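Frequently asked questions: renting a workbench at Kutadport

Last updated August 23, 2022

Booking and membership

Do I have to be a member to use the workshop?
No. You can book a bench by the half day without joining. Members pay less and can book further ahead, but the benches and the hand tools are the same for everyone.

How far ahead can I book?
Non-members can book up to 14 days ahead. Members can book up to the end of the following month. The September calendar is already open to members.

How many benches are there?
There are 14. Benches near the street door have the best daylight and go first. If you need a particular one, put the bench number in the notes when you book and we will do what we can.

Can two people share a bench?
Yes, if you are working on the same piece. Only one of you has to pay, but both of you need to have done the induction.

What is the induction?
It takes an hour and covers the fire exits, the dust extraction, where the first aid boxes are and how to leave a bench at the end of a session. Inductions are run by Cuiping Shao and can be booked on the same page as the benches. You only do it once, even if you go away for a year and come back.

I need to cancel. Will I get my money back?
Cancel before noon the day before and you get a full refund. After that we can move your booking once, to any free slot, but we can't refund it. Refunds go back to the card you paid with.

Tools and materials

What is included in the price?
The bench, a vice, the shared hand tools on the wall racks, and use of the sharpening corner. Glue, sandpaper, screws and finishes are not included. You can bring your own or buy small amounts at the front desk.

Can I use the table saw and the planer?
Only after the machine course, which is separate from the induction. If you have one or two boards to cut and have not done the course, ask at the desk and a member of staff will cut them for you. There is a small charge for each board.

Can I bring my own power tools?
Yes, as long as they are in good order and can be connected to the extraction hoses. Routers and sanders without a dust port can't be used indoors.

Do you sell timber?
We keep a small stock of oak, ash and beech. For larger orders we use the Hurkitz yard, and you can have timber delivered to us if you tell us the day before. Please write your surname on the end of every board.

Can I work with reclaimed wood?
Yes. Take out all nails and staples before it comes near a blade, and run the metal detector over it (it hangs by the planer). We do not allow painted wood from old buildings, as some of it contains lead.

Looking after the benches and tables

How should I leave my bench?
Swept, with the vice closed and the tools back on the rack. Glue should be scraped off while it is still soft.

Can I do finishing work on the wooden tables?
Waxing is fine with a cloth underneath. Oils, stains and varnishes have to be done in the finishing room.

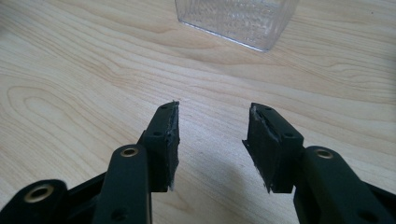
A light-coloured wooden tabletop.

What happens if I damage a table?
Tell us. Small dents and scratches are normal and we don't charge for them. Saw cuts and large stains have to be sanded out, and we may ask you to pay something towards that.

Storage and collection

Can I leave my project between sessions?
Members can rent a shelf by the month. Non-members can leave one piece overnight if they have a booking for the next day. Shelves are in the Virág room, up the back stairs, and there is no lift.

I left something behind. What should I do?
Ring the desk on extension 244. Lost property is kept for a month and then goes on the free table.

Where can I park?
There are two loading bays in the yard, for 20 minutes at a time. The gate code is 1012. For longer stays use the Fornix car park across the road, and keep your ticket, as we can't help with fines.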